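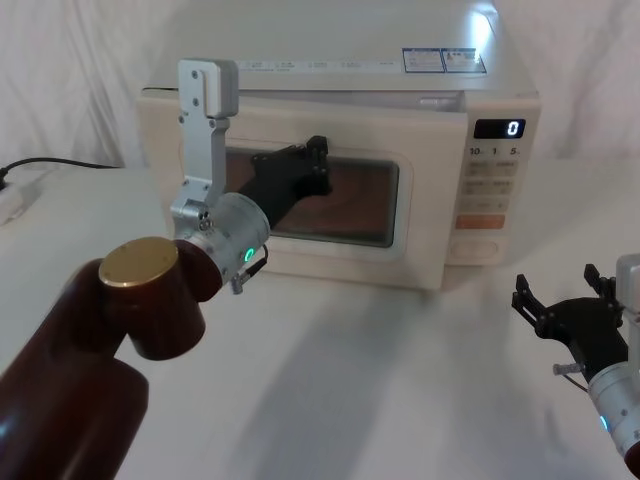
Fig. 1. Two-arm set-up for the microwave task, left gripper against the door.

Robot Learning, handout 9: What does a success rate tell you?
Notes by Rangi Whitcombe, April 2020

Read the Gavent report before the session. It is short, and the abstract makes a large claim: that a policy learned from human demonstrations "understands" household appliances. Keep a pencil handy and mark each place where that word is used without a test behind it.

The method in brief. An operator drives both arms through the task and the joint positions and camera views are recorded. A network is then trained to predict the next short stretch of movement from the current view. This is behaviour cloning, with some care taken over how the predicted stretches are joined up. The authors collected 156 demonstrations and threw out those in which the operator fumbled, leaving 148.

First worry. Throwing out the fumbles sounds like good housekeeping. But a fumble followed by a recovery is the only place the network could have learned what to do when a grasp goes wrong. Ross-style corrections, where the operator steps in during the policy's own runs, would have helped here. Gavent did not try them.

Second worry. The headline figure is 86 per cent. Of what? A run counts as a success if the door ends up open. Nothing is said about how far, how hard the fingers pushed, or whether the other arm did anything useful. A policy that jabbed at the right spot every time would score well.
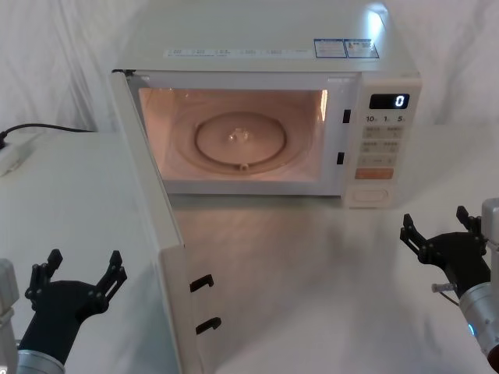
Nkosi read a draft of these notes and objects that door opening is a fair test all the same: the release button is a small target, the door swings towards the arms, and a policy that had learned nothing about the task would not get through it. The score may be generous, Nkosi says, but it is a score for something difficult.

I accept the difficulty. I still don't accept the word "understands". Look at what stays fixed - one type of oven, a white table, a white cloth behind it. The Dellton group moved their oven a hand's width to the side and saw their own policy fall apart, and they had the decency to print it. The Flirklow baseline, a plain scripted motion, is missing from the Gavent table altogether. If the oven never moves, a script might do just as well.

For the session, please bring:

A success criterion for door opening that you could check from the recorded data alone.

One change to the set-up that a person would hardly notice and that you think would break the policy. Say which part of the method you expect to fail - the camera input or the joined-up movements.

A rewritten abstract, no longer than the original, that claims only what was measured.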